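学生宿舍共用厨房的餐具流失调查

阅读时间：5分钟
作者：Homa Rahimi　四月 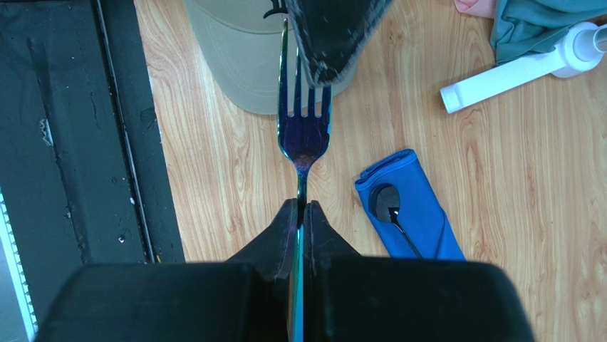

我来这个学校以后，住在Bernwood宿舍楼。每层有一个共用厨房，餐具由宿舍提供。开学的时候抽屉是满的，到了春天，大家吃饭常常找不到叉子。我的课程报告就选择了这个题目：餐具去了哪里，以及怎么样可以减少流失。

一、调查方法

学期开始时，管理办公室的登记表上有498件餐具，包括叉子、勺子和餐刀。我和同学Ro-un Ra在四月检查了全部8个厨房，把抽屉、水池和晾架上的餐具都记录下来。我们还发了问卷，收回89份。问卷是中文和英文两种，中文的部分请老师修改过。

二、结果

流失最多的是小勺子，其次是叉子，餐刀几乎没有变化。问卷里最多的回答是“带回房间以后忘记还”。也有同学写，吃外卖的时候不小心把餐具和盒子一起扔掉了。有5位同学承认，他们搬房间时把餐具也带走了，但是他们认为这些是自己买的。这一点我们没有办法确认，因为宿舍的餐具和附近Gotwood商店卖的样子差不多。

三、讨论

我原来以为主要的原因是有人故意拿走，现在觉得这个想法不太公平。很多同学的房间离厨房比较远，他们习惯在书桌旁边吃饭。Ro-un建议在每层走廊放一个回收盒，我同意。另外一个办法是换成颜色特别的餐具，这样容易区分，可是价格比较高，办公室还没有回答我们。

四、不足

检查只做了一次，而且是在晚饭以前，有些餐具可能正在房间里使用。如果下个学期继续，我希望每个月检查一次，并且把二楼和三楼分开比较。

联系：Bernwood宿舍楼学生信箱　｜　版权归作者所有　｜　返回顶部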